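Closing a straight incision with interrupted sutures
Speaker notes, Cekthorpe skills day, session 2

Slide 1. Scope
Knot security and spacing on a straight incision. Needle choice gets one slide at the end. Total time 46 minutes, including 15 for discussion. Printed handout is the Ladex one, pages in the same order as the slides.

Slide 2. Why interrupted
Each stitch is independent. If one knot fails, the neighbors still hold the edges. Cost is time and more knots. Stay on this slide until the room has stopped writing.
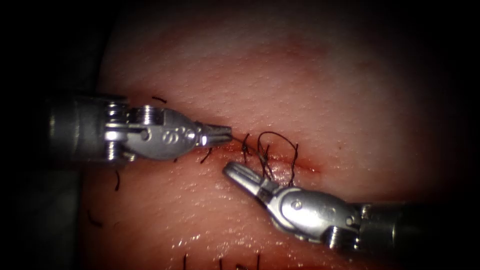
How tight should the first throw be?
Tight enough that the edges touch and lie flat. If the tissue puckers or blanches, the throw is too tight and should be eased before the second one goes on.

Slide 3. Spacing
Bites equal on both sides of the line. Distance between stitches roughly matches bite width times two. Mark the first few with a pen when teaching beginners. Uneven bites produce a step in the edge, and the step will not flatten later.

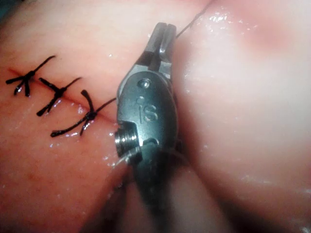 Fig. 2. Three interrupted sutures along the incision, thread at the jaw tips.

Slide 4. Wrapping and the short tail
Most lost knots in the Werkitz course came from a tail left too long. Pull the thread through until the tail is short, then wrap. Keep the wrap loose and close to the tips. Hands that rush here
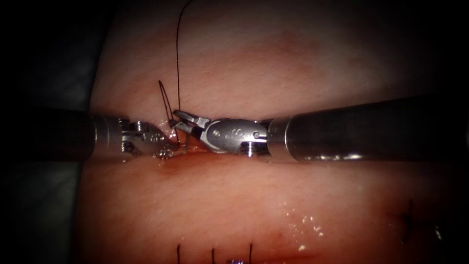
tend to drop the loop before the tail is caught. Reach for the tail first with the jaws, close, then slide the loop off. Alternate direction on each throw to get a square knot. Repeat the word "alternate"; it was missed last time.

Slide 5. Cutting tails
Leave tails long enough to find again and short enough to stay clear of the next bite. Imai's chart is on page 16 of the handout. Do not read it out.

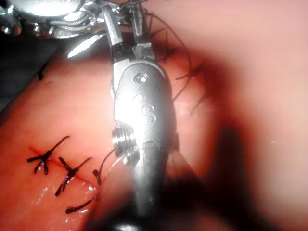

Where should the knot sit?
To one side of the incision, with all knots on the same side. A knot resting on the line presses on the edges and is harder to remove.

Slide 6. Needle choice
Curved, sized to the bite. Skip if short of time.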